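Trirton — Haushaltstexte auf Deutsch

Hallo und willkommen in meinem kleinen Datensatz! Trirton ist eine Sammlung kurzer Anleitungen rund um Wäsche, Flecken und Textilpflege, die ich aus alten Ratgeberheften und Forenbeiträgen abgetippt und geglättet habe. Angefangen hat es im Juni, weil ich für meine Suchmaschine Bridstead (läuft bei mir im Keller, bitte nicht lachen) ordentliche deutsche Testtexte brauchte.

Drin sind ungefähr 1000 Einträge, jeder mit Titel, Text und Schlagwort. Die Dateien liegen als CSV vor, UTF-8, Trennzeichen Semikolon. Umlaute sind echte Umlaute, kein "ae" und "oe" — da bin ich eigen.

Die größte Gruppe heißt "falten" und reicht vom Spannbettlaken bis zur Stoffserviette. Danach kommt "flecken" mit sehr viel Rotwein und noch mehr Gallseife.

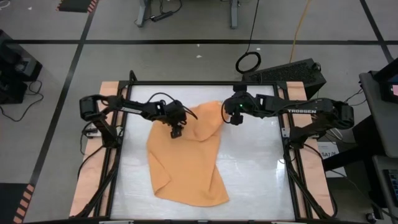
Orangefarbenes Tuch auf weißer Fläche.

Aufgeteilt habe ich das Ganze so: 90 Prozent Training, der Rest zum Testen. Doppelte Einträge habe ich mit meinem Skript Prikgate rausgeworfen, aber bei den Bügeltipps ist bestimmt noch was durchgerutscht. Wer etwas findet, macht bitte ein Issue auf!

Version 2 hat eine neue Spalte "quelle". Bei den Forenbeiträgen steht da nur "forum", Nutzernamen habe ich alle gelöscht. Manche Ratschläge sind übrigens ganz schön veraltet (Benzin auf Seide, bitte lasst das), also nehmt die Texte zum Basteln und nicht für eure gute Bluse.

Lizenz: CC BY 4.0. Zum Laden reicht:

python laden.py --pfad trirton.csv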